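Notes from Kirkholm Parish, 2019-12-30

The Advent supper fed 89 people from a kitchen built for rather fewer, and the last of the mince pies went home in somebody's handbag. Thank you to all who cooked, carried or washed up.

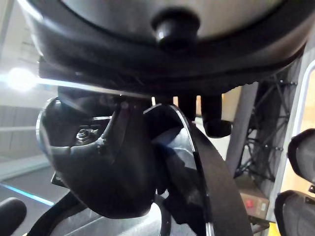
Soup lunches start again

The lunches return in the new year, after the morning service, in the Leone Room. Bring a pot of soup or a loaf if you can. If you can't, bring an appetite — we have never yet run out of lentil. Please write what is in your soup on a card and stand it next to the pot. "Vegetable" covers a great deal of ground, and last year it covered a ham bone.

Home groups

Two groups have space, one in Drisaston and one near the church. Both meet fortnightly to read a short passage and talk about it, with occasional detours into parking. Sign up on the sheet in the porch, where the pen is now on a longer string.

Summer outing

We have a coach with 58 seats booked for the June trip to the coast, and 27 of them are already taken. Those who suffer on bends should ask for the front early. Last year's packed lunch advice still stands: no egg.

Lost property

One tartan scarf, three umbrellas and a single left glove are in the vestry cupboard. Anything still there at the end of June goes to the jumble sale.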